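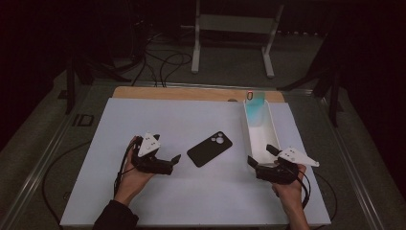
A black phone case on the worktable, beside a long white tray.

Donated phone cases will be sorted and given away in Tarar from Monday, after the Hultov repair centre agreed to take over a collection that outgrew its old cupboard.

The centre has received 800 cases so far, most of them from a phone shop that closed in May. The rest came in through drop-off tubs at the library and the swimming pool.

Kavinda Akanda, who coordinates the repair program, said plain black cases made up the bulk of the donations and were also the hardest to label.

"A pink one with a cat on it, people remember which phone it came off," Akanda said. "With the black ones you go by the camera cutout and the length, and then you try it on a phone."

Cases are laid flat for checking and grouped by the shape of the cutout. The centre keeps 26 old handsets for test fitting. Anything that fits one of them gets a paper sticker with the model name, and anything that doesn't goes into a mixed bin for visitors to try at the counter.

Split corners and stretched sides rule a case out. Faded colour does not, and neither do scratches on the back. Wallet-style cases are accepted if the clasp still closes, although Akanda asked donors to check the pockets first. Two library cards and a bus pass have already been returned to their owners.

The giveaway will run from the front counter during normal opening hours, with a limit of two cases per person. Residents should bring the phone they want to cover. Staff will not hold cases over the phone or by email.

Screen protectors are not part of the giveaway. The centre fits them on repair afternoons for $15, a price that has not changed since last year.

Cases that cannot be reused are a harder problem. Many combine a soft rim with a stiff back, and the two have to be pulled apart before a recycler will look at them. Hultov has asked Skoseder, the company that handles its cable and charger waste, whether it would accept them by the box. A box holds 40 cases packed on edge. Skoseder has yet to give an answer, and damaged cases are being stored in the meantime.

The drop-off tub at the pool has been removed while the change rooms are painted. The library tub remains beside the returns chute, and cases can also be handed in at the Hultov counter. Chargers and earphones should go in the separate bin near the door.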